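Docs > Simulation > Tutorials > Narrow-space bimanual evaluation

March
By the Cledex simulation group

This tutorial sets up a clearance sweep for a two-arm policy in simulation. The sweep runs one trained checkpoint through a series of progressively narrower rooms and records contact events per arm. It assumes you have a working Tredance install, a checkpoint in the standard format, and the Ghanem room generator on your path. Training is covered on a separate page.

1. Generate the rooms

Each room is a wedge: one wall, one wooden panel, and a floor that narrows toward the back corner. The generator takes an opening width, a closing angle, and a seed. Create a room file with four width levels and four seeds per level, for a total of 16 rooms. Keep the closing angle fixed for the whole sweep. If width and angle both change, the contact counts cannot be assigned to either one.

Set the wall and the panel to separate collision groups. The default puts all static geometry in one group, and the log will then report "static" for every contact. You will need to know which side was hit when you reach step 4.

Visual materials do not affect contact, but they do affect the policy if it takes camera input. Use the same material set that was used in training for the first sweep. Randomize materials only in a second sweep, and store its results under a different run name.

2. Place the robot

Load the robot with the base facing the back corner. Place the torso on the center line of the opening, then apply the lateral offset from the room file. Do not correct the offset by hand. An off-center start is part of the test, and the arm nearer the panel will have less room to retract.

Attach the viewer camera above and behind the torso, pitched down. From this viewpoint the torso shell hides the lower arm links, so do not use the viewer to judge elbow clearance. Read elbow clearance from the distance query instead. The viewer is adequate for checking gripper pose and the gap between the fingers and the panel.

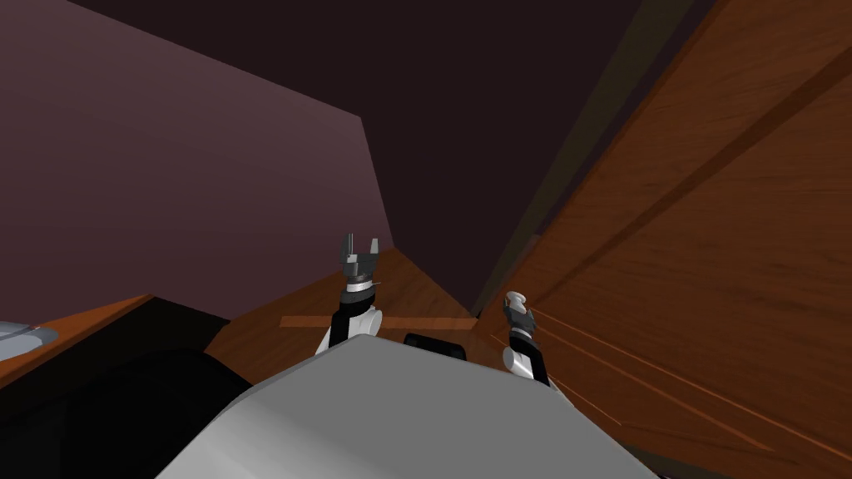 Start each episode from a collision-free joint configuration. The reset routine samples a configuration, tests it against both collision groups, and rejects it if any pair is closer than the margin. In the narrowest rooms the rejection rate is high. Set the retry limit to 38. If the limit is reached, the routine writes a skipped episode to the log and moves on. Skipped episodes must be left out of the success rate and reported in their own column.

3. Run the sweep

Run every room with the policy in deterministic mode. Use the control rate stored in the checkpoint. Overriding it changes the effective speed of the arms and makes the contact forces impossible to compare with earlier runs.

Log the following at each control step:

- minimum distance from each arm to the wall group
- minimum distance from each arm to the panel group
- minimum distance between the two arms
- gripper opening, left and right
- contact force, if any, with the names of both bodies

4. Read the results

Group the contacts by arm and by collision group before looking at success rate. A policy trained in open rooms will often complete the task while dragging one forearm along the panel. The success column does not show this. Plot minimum panel distance against opening width, one curve per arm. If the curves separate as the room narrows, the policy is not shifting work to the free arm.

In our Grolstead baseline the curves separated at the second-narrowest level. Adding the distance readings to the observation delayed the separation by one level but did not remove it. We have not tested larger closing angles.

If inter-arm distance reaches zero with no contact force recorded, self-collision is disabled in the robot file. Enable it and repeat the full sweep, including the wide rooms.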